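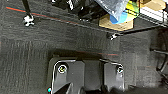 Workshop Tips: Comparing Grippers and Wrist Cameras at Home

A small arm on a bench or a rolling stand is within reach of a lot of home shops now, and the question I get most is which gripper to put on it. I have had three on and off the same arm since December: a Kirunus two-finger, a Tonoren with the wider jaws, and a Fistetti that I bought used. These are notes from doing the swaps, in no special order.

Do the swap over carpet or a towel. Wrist screws are short and they roll. On concrete they go under the cabinets. On carpet they stay where they land, and you can pick them up with a magnet on a stick if they are steel. Dark carpet hides black screws, so put them in a jar lid as they come out.

Mark the screws before you take anything off. A dab of paint across the screw head and onto the plate shows you later whether it has turned. Nail polish works. Check the marks after the first hour of use and again at the end of the day.

Look through the wrist camera before you tighten the last screw. You want a strip of the gripper along the bottom of the view and the rest of it clear. If the mounting plate takes up more than a quarter of the height, tip the camera up one notch. If you can't see any of the gripper, tip it down. With the Tonoren I had to add a washer under the back of the camera bracket to get this right.

Shiny plastic is a nuisance. A glossy black plate under a shop light throws white glare back into a wrist camera, and some cameras darken the whole picture to make up for it. Move the light off to the side first. If that doesn't do it, rub the plate with a gray scouring pad until the shine is gone, or cover it with matte black tape. Don't put tape over the screw heads.

Test with things you own. I use the same box of objects for every gripper:

a clothespin
a roll of masking tape
a paperback
a full salt shaker
a folded dishcloth
an empty egg carton

The clothespin and the dishcloth tell you the most. Any gripper will pick up a roll of tape.

Run enough tries. I did 200 picks with each gripper, same objects and same lighting. The Kirunus dropped 3. I stopped trusting my impressions after that, because I had been sure the Fistetti was the better of the two, and it dropped 84. Most of those were the dishcloth. New finger pads would help it and I have a set on order.

The Tonoren is hard to place. It handled the paperback and the egg carton well and was poor with the clothespin. If you mostly move boxes, get that one.

Keep cables off the floor where you can. Thin ones are easy to miss, and a caster will run over them. Run them up the stand with hook-and-loop strips every foot and leave a loose loop at the wrist, big enough that the arm can turn all the way both directions. If a cable has to cross the floor, lay it straight and put a flat cover over it.

Lock the casters, then push on the stand. Some locks stop the wheel from rolling and still let it swivel, and the whole thing will shift an inch when the arm reaches out. I lost an afternoon to that, blaming the controller.

On controllers, I have only used two. The Trevaskis box has real buttons and a stop switch you can find without looking, and I prefer it. The one that came with the arm runs from a phone, and the phone goes to sleep. Whichever you use, set the speed to the lowest setting after every gripper change. The weight at the wrist is different and the arm will not settle the way you are used to.

Write the gripper's weight on the gripper. Silver marker on black plastic stays readable. You will need the number each time you set up the arm, and a kitchen scale is good enough to get it.

Store the spare ones with the jaws slightly open. Pads left pressed together take a set and get a flat spot. A scrap of cardboard between them is fine.

Manaia Tuhiwai
Updated August 21, 2021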